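Kadeo Two-Arm Tabletop Cell, Classroom Edition

Equipment for school and college robotics clubs, project classes and team competitions

Product overview

The Kadeo Classroom Edition is a tabletop work cell for teaching two-arm manipulation. It consists of a rectangular metal frame, a pair of mirrored arms with parallel grippers, one controller, and the cabling needed to connect them. The frame mounts to a table the school already owns or to the Fistton bench sold separately. It is supplied with the task book used in the Cernasard student competition, so a club can start on the published tasks as soon as the cell is assembled.

The cell is intended for students who have finished a first course in programming and can read a wiring diagram. It is not intended as a first robot. Schools looking for a starter kit should see the single-arm Kadeo Trainer, which uses the same software and the same gripper mount.

What is in the box

Frame rails, corner brackets and side braces
Left arm and right arm, each with gripper fitted
Controller with power supply
Emergency stop button on a long lead
Cable set, labeled left and right
Table clamps and frame bolts
Two hex keys and one torque driver
Printed assembly guide
Cernasard task book, current season

Not included: table, computer, cameras, task objects. Object lists are given in the task book, and most items can be bought in any housewares store.

Table requirements

The tabletop must be flat, rigid and fixed to its legs without play. Solid wood works well and takes the frame bolts without inserts. Folding tables are not suitable. The arms accelerate quickly enough to rock a light table, and the rocking shows up as position error at the gripper.

Leave clear floor on all sides. Students need to walk to either arm without stepping over cables, and the area behind the table is useful for bins holding the objects for other tasks. If the floor is shared with another team, mark the boundary with tape before the arms are powered for the first time.

Assembly

Plan on 4 class periods for a team that has not built the cell before. The order below is the one used in the printed guide.

Assemble the frame loose on the tabletop. Square it by measuring both diagonals, then tighten the corners. Fit the side braces after the corners are tight. Bolt the frame down.

Mount the left arm first. The base plate has a locating pin, and it will not sit flat if the arm is on the wrong side. Repeat for the right arm. This step needs two people, one to hold the arm and one to start the bolts.

Route the cables last. Each arm needs a free loop at the shoulder and another at the wrist. A loop that is too short pulls tight when the wrist turns and will stop the arm with a torque fault. A loop that is too long gets caught in the fingers. Move each arm by hand through its full range with the power off, and watch the cable the whole way.

Run the homing routine with the table empty. Run it again after any bolt on the frame has been touched.

Software

The controller connects to a school computer by network cable. Programs can be written in Python or in the Kadeo block editor, and a program started in blocks can be exported as Python and continued there. The export cannot be reversed.

Both arms share one coordinate system with its origin at the near left corner of the frame. This was changed in the September release. Programs written for earlier releases gave each arm its own origin and must be converted with the tool in the Utilities menu before they are run. Running an unconverted program will send the right arm to the wrong side of the table – the controller checks for this and refuses, but the check can be switched off, and students do switch it off.

Speed is limited to the classroom setting by default. The teacher account can raise the limit. Competition judges set it to the classroom value for all teams.

The cutlery task

The cutlery task is the one most clubs start with. Spoons, forks and similar utensils are placed on the table beside an open basket, and the team's program must move them between the table and the basket according to the round card. Both arms must be used. A handover from one gripper to the other is optional and scores extra.

Cutlery is harder to pick up than blocks. The handles are thin, they lie close to the table surface, and a small error in height either misses the piece or drives the fingers into the wood. Shiny metal also causes trouble for cameras, so teams that use vision often aim for the colored handle and work out the rest of the utensil from its angle.

Baskets with mesh sides are allowed. The fingertips can catch in the holes if the gripper enters at a slant, so approach from directly above and open the fingers only after the wrist has stopped.

Scoring follows the task book. A full run is worth 100 points. Points are lost for a dropped piece, for contact between the arms, and for any push on the basket that moves it off its mark. A press of the emergency stop ends the run with no penalty, and the score up to that moment stands.

Suggested team roles

One student runs the program and keeps a hand near the stop button. A second resets the objects between runs. A third writes down the result of each run, including the failed ones, in the log sheet at the back of the task book. In smaller clubs the second and third roles can be combined. Roles should change at each meeting.
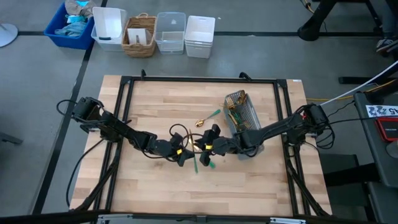

Can the two arms hit each other?

They can, if the program sends both into the shared zone at once. The controller has a zone lock that lets one arm wait until the other has left, and it is on by default. For a handover the lock has to be released for that part of the program, and the speed should be reduced while it is off. Contact at classroom speed will stop both arms and report a fault. Check the finger screws before restarting.

Care and spare parts

Wipe the fingers with a dry cloth after each session. Do not use oil on the joints, which are sealed. Check the frame bolts at the start of each term and after the cell has been moved.

Replacement fingers are sold in sets of 2 and fit either arm. The finger pads wear first and can be changed without removing the fingers. Cables are sold singly – state left or right when ordering. Grabner holds the spare parts stock and handles repairs. Arms sent in for repair should be packed in the original foam with the gripper attached.

Options

Fistton bench, solid wood top, drilled for the frame
Camera mast, clamps to the far rail
Soft finger set for fruit and packaging tasks
Second emergency stop button with splitter
Teacher workbook with log sheets for one class

Ordering

The cell is sold to schools, colleges and registered clubs. Orders need a school purchase number or a club registration number. Clubs entering the Cernasard competition this season should order by 28th November to have the cell delivered before the practice rounds open. Later orders are accepted and ship in the order received.

Warranty is two years on the arms and controller. Finger pads, cables and table clamps are treated as wear parts and are not covered.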